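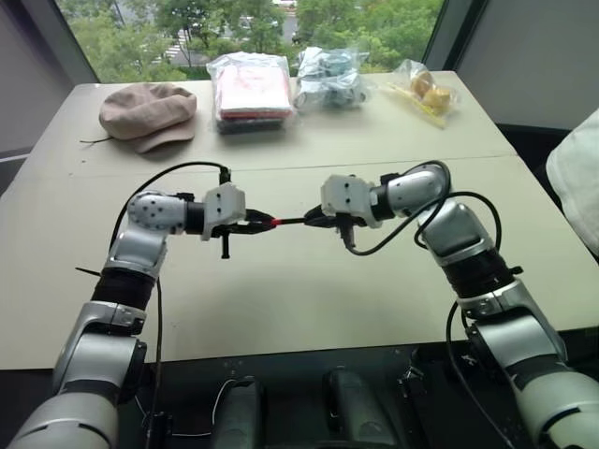 On 6/26/25, Ülle Jankauskaitė wrote:

Hello all, I'm fairly new to the list and this is my first year with garlic, so please forgive me if this has been gone over a hundred times. I planted Kiltell and Jirkach last November, in two beds side by side, same compost, same straw. The Kiltell looks wonderful. The Jirkach has gone yellow on the bottom leaves and a few of the stalks are leaning. My neighbor tells me it's finished and I should pull everything this weekend before it rots. The scapes on the Kiltell have only just started to curl, and I haven't cut any. Do I dig the Jirkach now and leave the other? And if I do dig it, where on earth do I put it? I have a garage that gets very hot and a basement that gets rather damp. Also, do people really not wash it?
Thank you, Ülle

Dear Ülle,

Welcome, and please don't apologize for the question. It comes up every summer and I enjoy it every summer, and half the people who answer it disagree with the other half, so you're in for a treat.

First of all, don't let your neighbor hurry you. Yellow at the bottom is what garlic does. Each leaf up top is a wrapper down below, more or less, and the plant gives up the lowest ones first. I start thinking about the fork when the bottom three or so have gone brown and papery and the rest are still mostly green. If yours are yellow but still soft, you probably have a little time. The leaning bothers me a bit more, though Jirkach has always been a floppy thing in my garden and I've had it lie down on me after one good thunderstorm and come out perfectly fine.

What I would do is scrape the dirt away from one bulb with your fingers and have a look. You don't even have to pull it. If it's plump and you can feel the bumps of the cloves through the skin, it's ready or very close. If it's smooth and round like a little onion, cover it back up and leave it alone. And if you see anything gray or fuzzy, or it smells wrong (you'll know, it isn't the nice garlic smell), then dig the whole bed that day and don't put any of it in with the Kiltell.

Also, stop watering the Jirkach now if you haven't already. I kept the sprinkler going right up to harvest my first year, because it was hot and I felt sorry for it, and the skins were stained and split and most of it went soft before Thanksgiving. My sister was very kind and took a bag of it anyway.

The Kiltell can wait. Do cut those scapes, though! Once they've made one full curl, snap them off low down. They're lovely chopped up in eggs, or blended with oil and whatever nuts you have in the cupboard. In my beds Kiltell comes out 19 days after I cut the scapes, or it did last summer when I finally wrote it down. The year before I wrote it on a seed packet and then planted the contents and threw the packet away, so I can't give you that one.

Now, curing. Between the hot garage and the damp basement I would take the garage, as long as you can get the air moving and keep the bulbs out of direct sun. Prop the door a few inches if you can and put a fan on the floor, pointed past the garlic and not straight at it. I lay mine on an old window screen across two sawhorses, stalks and all. My racks used to be up in the attic, and that was too much - the cloves came out sort of cooked, glassy and yellow. If the garage feels unbearable to you in the afternoon, try a covered porch instead.

And no, I really don't wash it. Some people here do, and they'll write in and tell you so, and their garlic looks prettier than mine. I just knock off the big clods and rub the rest away once it's dry.

One more thing for next time. How far apart did you plant? I've gone to 13 inches between rows, which my husband thinks is a terrible waste of a bed, but I can get a hoe down there and the leaves dry off after rain. The Poduval I ordered from Kustico is planted that way this year and it's the cleanest I've had. I'll have some to spare for the swap if anybody wants to try it, only remind me, as I tend to eat the swap garlic.

Do write back and tell us what you find under the dirt. I'd love to know whether the Jirkach is floppy for everyone or just the two of us.

Warmly,
Margit

P.S. Save your biggest bulbs for planting. It hurts, but do it.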